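Skindo Floor Oil – Frequently Asked Questions

How much area does a 3 liter can cover?
On sanded oak, one can covers 200 square feet with two coats. Softwoods absorb more, so test a small section first.

Can it be used over an existing varnish?
No. Varnish must be sanded back to bare wood, finishing with 100 to 120 grit paper. Vacuum between passes.

Does it work on herringbone and other patterned floors?
Yes. Apply in small sections and wipe off the excess within 20 minutes – oil left in the joints stays tacky.

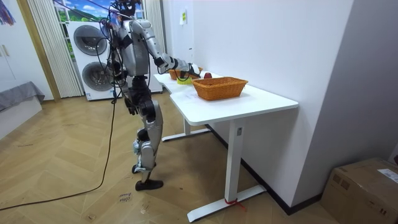 When can furniture go back?
Allow two full days before placing desks or shelving. Rugs should wait three weeks. Use felt pads under narrow legs.

How should used rags be stored?
Lay them flat outdoors to dry or soak them in water. Oily rags can ignite on their own if left in a pile.

Where do I send a color sample request?
Write to Pilar Montecinos at the Cuncombe office and quote item 2413.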